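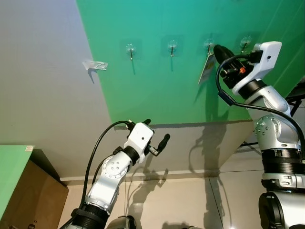
Budgeting for a workshop robot: what I'd write down before spending a cent

I get a lot of mail asking what a two-armed robot costs, and my answer is always a question back: what do you want it to do on a dull Tuesday? If you can't name one small job, you aren't ready to ask for quotes. Mine was hanging cards on hooks. I keep job cards for everything in the shop, and I wanted them put up and taken down without me walking over. Silly little job! But it told me more about what to buy than any brochure did.

So, tips, in the order I wish I'd had them.

Set the number first, then cut it. I gave myself 1,981 dollars for everything that wasn't the arms. That meant the stand, grippers, spare fingers, cables, the power strip, hooks, boards, tape, all of it. Then I set 534 of that aside and swore not to touch it until February. I touched it in the second week, but I was still glad it was a separate pile.

Price the grippers separately. Sellers love to quote the arm and leave the hand for page four. I asked Navach and Georgiev for the same list of parts, and the two quotes were laid out so differently that I had to retype both into one sheet before I could compare them. Do that. Same rows, same order, and put a zero where one of them left something out, then call and ask about every zero.

Buy two sets of fingers. Fingers are what bump into things. Thin ones are good for cards and tags, and they're hopeless for anything heavy, so figure on swapping.

Measure your reach at the height of the job. A spec sheet gives you reach straight out from the shoulder. Hanging something on a wall means going up and forward with the wrist tipped back, and you lose more than you'd think. Before you order, stick a strip of masking tape at the height you want and hold a broom handle cut to the arm's length from where the stand will go. Five minutes with a broom handle saved me from buying the short version.

Leave slack in the cables, and pay for the longer ones. A cable that's fine with the arm down by its side can pull tight when the wrist turns over. I like a generous loop at the gripper with the rest run down the arm. Then move every joint by hand to its limit with the power off and watch the loop.

Start with cheap fixtures. Please don't order a custom rack for a job you haven't tried yet. Little stick-on metal hooks with clear pads cost next to nothing, and you can peel them off and move them over when the spacing turns out wrong. Wipe the surface with rubbing alcohol, press each pad hard for thirty seconds, and leave it overnight before you hang anything. Space them wider than your own hand would need. A gripper is a bulky thing and it wants elbow room on both sides.

Pick one plain color for the work surface. I'm fond of green board for this. Pale cards show up well against it, for me and for the cameras. Matte if you can get it, and buy a spare board in the same batch while you're at it, as the next batch may not match.

Think about light before you think about software. One strong lamp behind the robot throws the shadow of both arms right across the wall you're working on. Two softer lamps off to the sides are kinder. Budget for lamps! I didn't, and that's where the first bite out of the 534 went.

Check your floor. Glossy tile is easy to sweep and no fun for a rolling stand. Locking casters are worth it, and so are rubber pads for the days you want it to stay put.

Write down your own hours. I log mine in a notebook under the heading Bradatico, the name I gave the whole project (don't ask, I was tired). It's easy to say the thing cost so much and forget the Saturdays.

Ask about the second year. Kaken offered me a service plan at 1,178 for the year, and I said no for now, but I put it on the sheet anyway so I'd see it. If you don't like fixing things yourself, treat a plan like that as part of the price from the first day.

And last – keep the boxes. Keep them for at least a month, flat pieces of foam and all. Returns go a lot smoother in the original carton, and a sturdy cardboard box is handy for standing spare boards on in the meantime.

My blank budget sheet has twelve rows and I've added a few more by hand. Lamps are row one now.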